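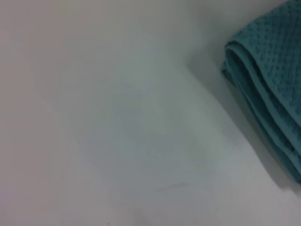 Front Desk and Laundry Attendant — Contreras Swim & Bath, Dercombe

4 min read

Hiring now. Two openings, both part time to start, 28 hours a week. Could go up to 35 once summer hours kick in, depends how busy we get.

We're the pool and bath house on the Zindcombe road, next to the old feed store. Lap pool, warm pool, two saunas, small cafe counter that's open mornings. Most days are calm. Saturdays aren't. School breaks aren't either.

What you'd be doing

Checking people in, taking payment, handing out locker keys. Answering the phone — a lot of it is "are you open" and "is the warm pool warm." Selling punch cards and goggles. Towels. A lot of towels. On our busiest day last year we went through 259 of them, so you will be folding while you talk to people, get used to it. Wiping down benches and mirrors in the changing rooms every hour. Mopping. Checking the lost and found box and putting a tag on anything that looks expensive.

You would NOT be lifeguarding or touching the pool chemicals. We have people for that. If you have a guard certificate and want those shifts too, say so when you apply, it pays more.

Hours

Openers start at 5:30 am. Doors at 6. Please read that again before you apply. Closers are 2 pm to 9:15 pm. We'd like one person for each but will look at a mix. Everybody works every other weekend, including managers. Schedule goes up three weeks ahead and we mostly stick to it.

Who we're looking for

Friendly on the phone. On time. OK on your feet and able to lift a full laundry bag (they're heavier than they look). Some Spanish is a big plus. Desk experience is nice but we'll train you, first two weeks you shadow somebody and don't run the register alone. Must be 18 or over for closing shifts, 16 is fine for mornings with a work permit.

We use Grakach for bookings. It's clunky. You'll learn it in a afternoon.

Pay and extras

Hourly, paid every two weeks, rate is on the application form and it's the same for everyone starting out. Raise after 90 days if things are going OK. Free membership for you and one other person in your household. Half off at the cafe. Staff shirts provided, you bring dark pants and shoes that don't slip. Paid sick time from day one. No health plan at part time hours, sorry — asking about it for next year.

How to apply

Pick up a form at the desk or ask for one by phone. Fill it in, drop it off, or leave it in the slot by the side door after hours. No cover letter needed. Two references, at least one who isn't family. Put down the hours you can really work, not the hours you think we want.

Yesenia Tovar does the interviews, usually 20 minutes, in the cafe. Karla Camacho runs the desk and will be your supervisor. Ask for either one if you have questions, best time to call is between 10 and noon when it's quieter.

Want both spots filled by the end of April. We'll call everyone back either way, might take us a week or so to get to you. If you applied last fall your form is still on file, just call and tell us your still interested.

Recent postings

Lifeguard, weekends (Dercombe)
Cafe counter help, mornings
Water aerobics instructor — substitute list
Locker rentals: new rates
Sauna closed for repairs, dates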